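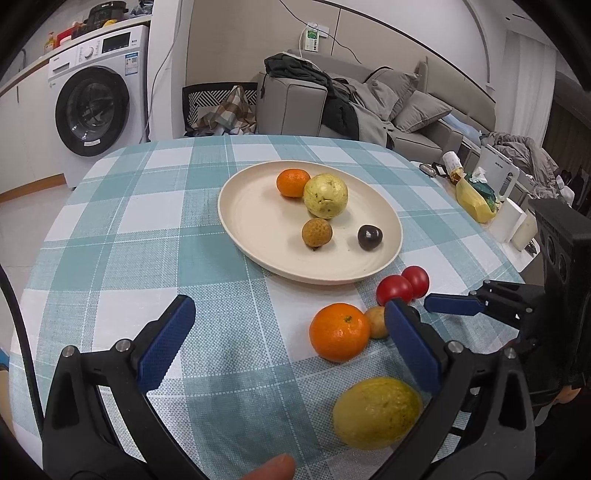

Notebook > Table work > Fruit plate

Wed 14 October

Plaid cloth stays on the table for now. Madhu wanted it off for a plain one, but I ironed it and I'm not doing that twice. Cream plate with the low rim, same as the June entry.

Produce is from the Drelstead market, 2000 for the lot, and another 50 for a bag. Mandarins in two sizes, longans, cherry tomatoes, a few dark purple ones that Sabina calls plums and Tuulikki doesn't. I've put "dark round" on the sheet until they settle it.

Notes on arranging:
- Big yellow-green ones toward the back of the plate. Up front they hide the longans.
- Longans roll if they're set down on the stem spot. Lay them on the side.
- Mandarins near the rim are fine, stem up.
- Tomatoes last. They mark easily.
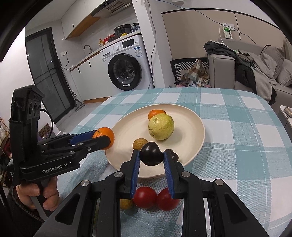
The dark ones are slippery and should go on one at a time, narrow end sideways. Svetozár tried stacking them at the Pimis table in June and spent the afternoon picking them off the floor.

Still to do: wipe the plate between rounds, find a second one the same size, ask Jozefína whether the soft yellow fruit can be kept until Friday or should be eaten. Longans go back in the fridge overnight - top shelf, lid off.

2 comments | 0 shares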